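# How to find out whether a robot can make your toast

I get asked the chore question at pretty much every family dinner. Can they do the dishes yet? Can they fold a shirt? My answer is always the same: forget the dishes, start with toast! It's the best first test I know, and you can run it with any arm that has a decent hand on the end.

You'll need a table you can walk all the way around, a plain two-slot toaster, a loaf of sliced bread, and somebody standing by the off switch the whole time. (I mean the whole time. Hayley Greenwood once went for coffee on me and we lost a very nice loaf.)

**1. Split the chore up.** Toast feels like one job until you write it down. Pick up a slice, get it into the slot, push the lever, wait, take it out. Score each part by itself, or you'll end up with a big pile of "failed" and no idea where.

**2. Skip the bread at first.** Put the slice in yourself and let the robot do only the lever. Bread bends and sheds crumbs, and the slot is barely wider than the slice – save that misery for week two.

**3. Let the toaster slide.** It's tempting to tape it down. Don't! Your toaster at home isn't taped down, and a side push that walks the whole thing across the table is exactly what you want to find out about. Karine Gauthier and I argued over this for most of April, and she still tapes hers.

**4. Come in slowly and stop short.** Have the hand pause just before it touches the lever or knob, check that the fingers are lined up, then go. Shiny metal is rough on depth cameras, so if your toaster has a lot of chrome, expect some wild guesses about where the top of it is.

**5. Keep an honest tally.** We did 324 lever tries at the Terndale shop. A clean press got a point, and anything that needed a nudge from one of us got a zero, even when it was so close that Bastien Guérin begged me to count it. We ended up with 162 points. Half! My nephew is five and he beats that.

**6. Move things, then start over.** Turn the toaster a little, scoot it toward the edge, change the lights. If your score falls apart, the robot learned your table and not the chore.

So, can it make breakfast yet? Mine can't, at least not without me hovering. I'd want 80 clean ones in a row before I let it near my own kitchen, and the butter is a whole other page that I haven't had the heart to start.

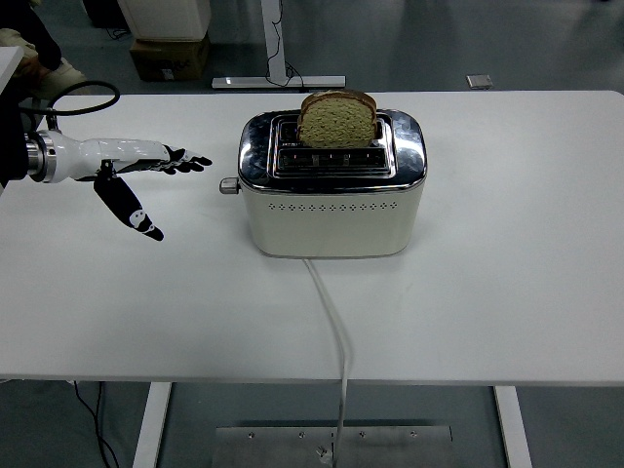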